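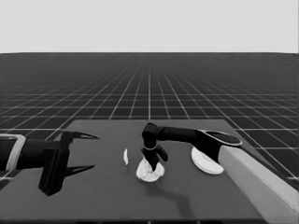
Chapter 7
Who Moves First? Planning for Two Arms

I put off writing about two-arm planning for years, and I'll tell you why: every time I sat down to do it, I found I'd been cheating. My early planners handled one arm, then the other, then prayed. You can get surprisingly far that way! One arm's path gets computed as if it owned the whole table, and the second arm treats the first as a piece of furniture. Then you give the pair something soft to deal with, like the crumpled white thing the right gripper has its fingers pushed into while the left one hovers open nearby, and furniture stops being a useful idea. The right arm's shadow falls across the tabletop toward us, its black link passes over the plate, and any path for the left arm has to respect all of that hardware plus whatever shape the soft stuff decides to take next.

So this chapter is about planning for both arms together, and about when you shouldn't bother.

We'll use the Fang simulator all the way through. If you skipped Chapter 3, go back and at least do the install, since the exercises assume you have a working scene with a table and two arms in it. Sowmya Mathew wrote the first version of the planner we'll be picking apart, and she has been very patient about my renaming all of her variables. (She called the arms "a" and "b." I call them "left" and "right." We still disagree.)

The trouble starts with counting joints. Say each arm has six. Plan for one and you're searching a space with six dimensions, and a decent sampling planner will get through that while you reach for your coffee. Plan for both at once and you're up to twelve. Most of that bigger space is boring, just two arms minding their own business on opposite sides of the table. The interesting bit is the sliver where they'd like to be in the same place, and random sampling is terrible at finding slivers.

When I ran the first planner on our tidy-up task it took 406 seconds to find a path, and the path was awful. The left arm swung up, waved at the ceiling and came back down to more or less where it began. Kai-wen Huang looked at the plot and asked if I'd been paid by the inch. We got the same task down to 21 seconds with one change, and you'll make that change yourself in Section 7.2.

Before then, a warm-up. Open the scene from Chapter 3 and write a function that takes two joint paths and tells you whether the arms ever touch. Don't be clever. Step through both paths at the same rate, check for contact at each step, and stop at the first hit. Then slow one arm to half speed and run it again. I'd like you to be annoyed by what you get.

7.1 Paths are not schedules

A path says where an arm goes. A schedule says when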